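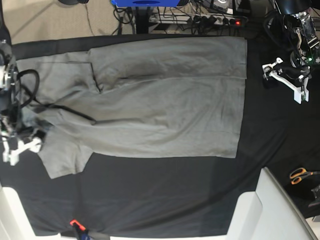 Marlies Gisler
Folding Room Supervisor, Tarimau Wash and Fold, Rusancombe

Folding and Finishing: Frequently Asked Questions
Updated Tuesday, August 4, 2026

These are the questions we get at the counter and by phone about how T-shirts, knit pants and plain household items are folded before they go back to you. Questions about pickup routes and billing are on their own pages.

How do you fold a T-shirt?

Our standard fold starts with the shirt laid flat, front side down. We smooth it from the collar to the hem with the flat of the hand. One side is brought in toward the center with its sleeve, and the sleeve is turned back so it stays inside the outline of the body. The other side is done the same way. Then the hem comes up to the collar in two folds. The finished shirt has the collar on top and no sleeve sticking out.

Can I ask for a different fold?

Yes. We offer 3 folds for T-shirts: standard, half and upright. The half fold is one fold down the middle and one across, and it is the quickest for people who are going to hang their shirts anyway. The upright fold is a small packet that stands on its edge in a drawer. Write the one you want on your order slip. If nothing is written, you get the standard fold.

Why does my shirt have a crease down the front?

Usually it was folded once down the center. With the standard fold the lengthwise creases are toward the sides. If you asked for the standard fold and still have a center crease, tell us and we will do the order over.

Do you iron T-shirts?

No. Cotton knit is smoothed by hand on the table. Most small wrinkles come out after the shirt has been worn for a little while. Pressing is available for woven shirts and is charged by the piece.

What do you put on the tables?

Black cloth. Shirts slide around on a bare tabletop and the first fold comes undone while you are making the second. Cloth holds them in place. The black also makes lint easy to see, and we brush it off between orders. If you fold at home on a slick counter, a bedsheet spread under the clothes will do the same job.

How are sweatpants and other knit pants folded?

They go down flat with the waist at one end and the legs straight. One leg is laid over the other so the cuffs meet. The seat sticks out in a point when you do this, and we tuck that point in before going further. Then the legs are folded up toward the waist, once for adult sizes in a shelf stack and twice for drawers.
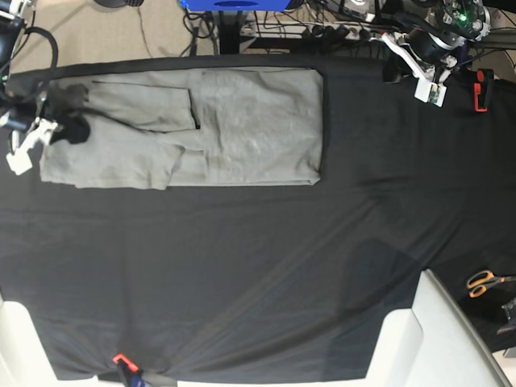 The cuffs take the most attention. A bunched cuff makes a lump in the middle of the stack and everything above it leans. Pull each hem straight before you bring it up. Ribbed cuffs can be left relaxed and do not need to be stretched.

What about drawstrings?

We tuck them inside the waistband. We do not tie them. If a drawstring has come partway out in the wash, we will thread it back when both ends can be reached. If one end has gone all the way inside the casing, we leave it alone and put a note in the bag.

Do you check pockets?

Pockets are checked before washing and again at the table. Anything we find goes in a small envelope with your order number on it. Envelopes are kept at the counter for 4 weeks.

My gray clothes look blotchy when I get them home. Is that a stain?

It may be. Gray knit shows damp spots, old oil marks and softener marks more than most colors do, and they can look alike. Hang the item in open air overnight and look at it in daylight. If the marks are still there, bring it in. Please don't put it in a dryer first. Heat makes oil marks harder to get out.

Some gray fabrics are also made from mixed yarns and have a mottled look from the start. Check an inside seam, where the cloth has had less wear, and compare.

How do you handle large flat pieces, such as sheets and bath towels?

Towels are folded in half the long way and then in thirds. Flat sheets are folded by 2 people when there are 2 people in the room, and over the table edge when there is one person. Hems are matched first. If the hems are matched and the sides are still uneven, the sheet has shrunk more in one direction, and we fold to the hems and let the sides be uneven.
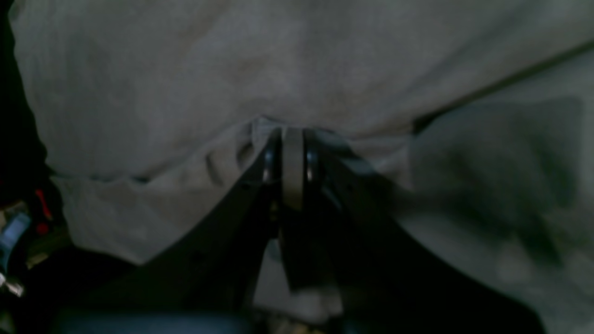 Lift flat pieces by the hem where you can. The hem is doubled and will take a pull. Grabbing thin cloth in the middle leaves a cluster of small puckers that have to be smoothed out afterward, and on an old sheet it can start a tear. Kaede Takagi, who runs our evening shift, has written a short sheet on folding fitted sheets. Free copies are at the counter.

Will you fold an item that has a hole in it?

Yes. We fold it with the hole on the inside and add a note. Small repairs to hems and side seams can be ordered from Nanami Sakamoto, who is at the Rusancombe shop on weekday mornings. We do not repair anything without asking you first.

How are finished orders packed?

Stacks go in your own bag, or in brown paper if you did not leave one. Pants are on the bottom, then towels, then shirts. Small things go on top. Socks are paired by folding the tops together once, and they are not rolled into balls.

Can I get my order in separate bundles for each person?

Yes, if the clothes come to us already separated. Put each person's laundry in its own bag with a name on it. We can't sort by size or guess from the style. Each bundle gets a strip of paper tape with the name written on it. 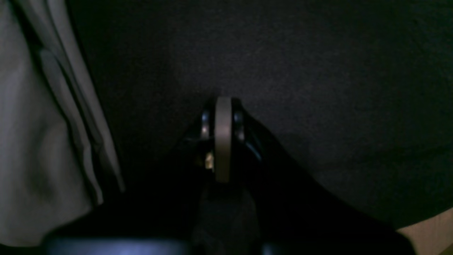

The strip goes on the wrapping and never on the clothes. Paper tape can leave a residue on knits if it sits through a warm day, so if you label things at home, stick the tape to a band of paper and put the band around the stack. Zerkinport customers should also write their street name on the slip, as bundles from both towns come back on the same van.

How long will the folds hold?

In a drawer, until you disturb them. On an open shelf, keep stacks low. Tall stacks of knit shirts slump forward, and the ones at the bottom pick up hard creases. If something has been stored since February, shake it out and refold it along different lines before wearing it.

Do you teach folding?

Hideaki Furukawa gives a beginner session at the Zerkinport shop. Bring your own clean clothes, including at least one T-shirt and one pair of knit pants. Sign up at either counter.

Who do I contact about a folding problem?

Bring the item and your slip to the counter, or call and ask for extension 474. Refolding is free if the order was not done the way the slip says.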